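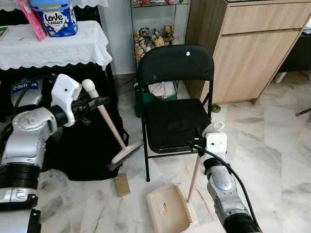
How to replace the o-rings on a Kurdale tank

My Kurdale started to leak from the airflow holes last winter, and I was ready to sell it. The reason was one flat o-ring under the glass. I write down the steps I use now, for the Kurdale and also for the Vonden, which has almost the same construction. I have used both of them daily for a long time on my old Dilby mod.

What you need

A set of spare o-rings in the right sizes. The bag that came with the tank is enough for one full change.
A wooden toothpick. Please do not use a needle or a knife, they scratch the groove and then the new ring will leak too.
A bowl of warm water and a drop of dish soap.
Paper towels.
A little vegetable glycerin, or the juice you normally use.

Step 1. Take the tank off the mod

Switch the mod off and unscrew the tank. Empty the old liquid, and wipe the base with paper. Keep liquid away from children and pets, and wash your hands if it gets on your skin.

Step 2. Take it apart

Unscrew the top cap first, then lift the glass straight up. If the glass does not want to move, hold it with a dry paper towel and turn it slowly while you pull. Remove the coil and the cotton. Lay the parts out in the order in which they came off — this helps a lot when you put them back.

Step 3. Remove the old rings

Push the toothpick under the ring and roll it out of the groove. Compare each old ring with the new one before you throw it away. On my Kurdale the ring of the top cap and the ring of the base look the same, but the base ring is a bit thicker. I mixed them once and could not close the cap.

Step 4. Wash and dry

Put the metal parts and the glass in the soapy water for 18 minutes, rinse them well, and let them dry completely. Look also into the grooves, where old juice becomes brown and sticky.

Step 5. Put in the new rings

Wet each ring with a small drop of glycerin. Place one side in the groove and roll the rest over with your finger. It should lie flat, without a twist. Then push the glass down evenly with both hands.

Step 6. Install the coil and test

Put in a coil and fresh cotton, fill the tank halfway, and stand it on white paper overnight. A spot on the paper means that a ring is twisted or in the wrong place.

If it still leaks

Check the edge of the glass for a small chip. Baoshan Dai wrote to me that his Vonden leaked only when the cotton was too short to fill the channels, so look there as well. Do not use petroleum jelly on the rings.

Wanting Hou
Updated Tuesday, May 30, 2023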